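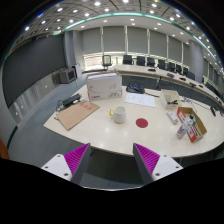
Magenta finger pads on the hand-held gripper, mug and red sticker on the table.

Home | Builds | Opinion | Parts | About

Print the fingers first, argue about the arm later

October 12, 2026

Most people who build a gripper at home start at the wrong end. They price motors, pick a controller, draw a wrist with more joints than they can calibrate, and leave the fingers until the last weekend. The fingers are then two flat plates with a strip of foam glued on. The foam shears off and the builder blames the software.

My position is that the fingers and their pads deserve half the build time, and that a hand-held version should exist before any arm does. I have held this view since February, when Þórey Ketilsson and I scrapped the second arm for Jumitz, our shared workshop project. The arm could reach everything on the bench and hold almost none of it.

A hand-held gripper is a cheap way to be wrong. You carry it to a table, close it on a thing, and feel through your own wrist whether the grip is any good. A mug handle is a fair test. So is the flat side of a bottle. A sheet of cardboard lying flat on a glossy surface is an unfair test and should be done anyway. With a motorised arm, each of those trials costs a setup, a motion plan and a reset. By hand it costs a few seconds, and the result is easier to read.

The pads are where I disagree with most of the advice in circulation. The usual recommendation is a smooth, soft skin, on the grounds that it conforms to anything. It does conform. It also picks up dust, and on glazed ceramic a dusty smooth pad slides. Ribs behave better in our tests. The ridges bend separately, so a curved surface loads several of them at once, and the grooves give the dust somewhere to go. We print ours in flexible filament and make them a colour that does not turn up on the bench, so they are easy to find in video afterwards. Vasco Simões calls this a vanity. He has also spent an evening looking for a grey pad in grey footage.

Rib pitch matters less than I expected. Rib direction matters a great deal. Ridges that run across the line of slip hold, and ridges that run along it act as rails. We printed 28 pads before settling on a pattern, and 7 of those were the same pad turned to a different angle. That was the most useful filament we bought.

The mounting block is the other neglected part. Two screws per finger is enough. One screw lets the finger rotate under load, and glue means a broken pad takes the whole assembly with it. Use a block that can be swapped with one driver and keep spares printed. The plates should lean in toward each other, so that the tips meet before the roots do. Parallel plates look better on a drawing, but once there is any flex in them the tips splay and the grip moves back toward the knuckle.

There is a fair objection to all this. Vasco builds Urngate, a bench arm with much stiffer joints than ours, and he holds that hand trials flatter the gripper. A person corrects for a poor approach without noticing. The wrist rolls a few degrees, the elbow drops, and the pad gets credit for work the human did. He is right, and I would go further: a good result by hand says very little about how the arm will do. A bad result is still worth having. If I cannot hold a mug with the thing while looking straight at it, no controller will rescue it.

The second objection is cost, and I take it less seriously. Our finger set came to 368 grams with blocks, plates and spares. The arm we scrapped had used 300 dollars in servos before it lifted anything.

Þórey has started a new wrist, called Ato for the moment, built to accept the existing blocks without changes. I think this is the correct order of work. The interface between finger and wrist is now fixed, it is two screws and a flat face, and the wrist has to suit it. If she asks for a third screw I will want to see the load figures first - and so far the existing joint has not moved.

We use cookies to remember your reading preferences. Accept | Manage settings

Contact | Copyright Abeysekara Workshop Notes | Back to top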